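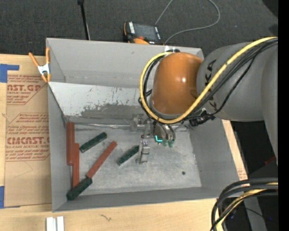

Slide 1. The bin, the blocks, the arm.

Speaker notes - "Six Blocks and a Bin: What Our Club Learned About Picking Things Up"
Burnville student robotics evening, 29 Jul 2019
Speaker: Siwan Maddocks
Slot is twenty minutes with questions. Last time I ran over and Gaspard turned the lights off.

OPENING (leave slide 1 up, don't rush)
Say hello. Thank Azucena for the room and for the extension cords.
Ask who has ever picked up a pencil. Wait for hands. Ask who had to hold a meeting about it first. My hand goes up.
The whole job: take a block out of a gray bin, put it somewhere else, do it again. Three red, three green. We gave ourselves the summer.

WHY BLOCKS
Leonardo wanted to start with fruit. We talked him down.
Blocks don't roll far and they don't rot, and you can drop one without writing to anybody's parents. They do lie at whatever angle they like. Point at the left half of the bin: reds and greens leaning every which way, with a red one tight up against the wall. Remember that one, it comes back.

THE BIN
Walls flare outward. We thought this would be a help, and for the blocks in the middle it is. For anything close to a wall, the gripper has to come in at a slant or stay home.
The sloping panel at the back is scratched and has a dark patch where the coating has come away. People always ask about it, so say now that we'll get to the early code in a minute. (Pause. It got a laugh in rehearsal. Adelmo laughed, anyway.)
The clamp with the orange handles is the most dependable part of the project. It has never needed an update.

THE FIRST PROGRAM
Azucena and Adelmo wrote version one, named Hekden. I was told there was a reason for the name and then I wasn't told the reason.
Hekden looked for the middle of a color and went there. Fine with one block. With two reds near each other, the middle of the color is the gap between them, and it closed very confidently on nothing.
Read the log line out loud: "Grasp complete."
We ran 786 attempts with Hekden. I won't put the success rate on a slide. Ask me at the snack table.

THE SECOND PROGRAM
Livetti, mostly Leonardo's. It finds the long edges of each block and lines the fingers up across the short side. Much better.
New trouble: a green block touching a red block end to end. Point to the front left corner, where the diagonal red meets the thick green and they carry on in the same line. In a gray picture that's one very long block. Livetti tried to lift it by the middle, meaning the joint. Both ends went their own way.
Fix was to check color before edges. Took one afternoon, after two weeks of discussing it.

LABELING (short, they'll be hungry)
Goal was 1,000 labeled pictures. We ended up with 1,188 because Gaspard and Adelmo were both doing the second folder and neither one mentioned it.
Tip for the younger teams: write down who has which folder. A sticky note will do.

THE WALL PROBLEM
Back to the red block by the left wall. No room for a finger on the outside. Options we tried:
- Tilt the wrist. Works until the cables object. Point to the yellow one looping around the orange part, say "objects."
- Leave it for last and hope. Popular with me.
- Nudge it toward the middle first, then grab it. Siwan, do NOT say this was your idea, Azucena is in the second row.
Nudging won. The nudge is its own little program, called Maeng, and it's up to 600 lines now. My first complete game was shorter.

WHAT'S NEXT
In August we want to stop sorting the order by hand, so the arm decides which block goes first. Right now Adelmo decides, and Adelmo favors green.
Leonardo has brought up fruit again.

QUESTIONS I EXPECT
Is it faster than a person? No. Move on.
Can we join? Yes, see Gaspard by the door. Bring a laptop and closed shoes.
What happens if you put your hand in while it's moving? Gaspard stops everything and you get the long talk. I've had the long talk.

Take the clicker back to Azucena before leaving.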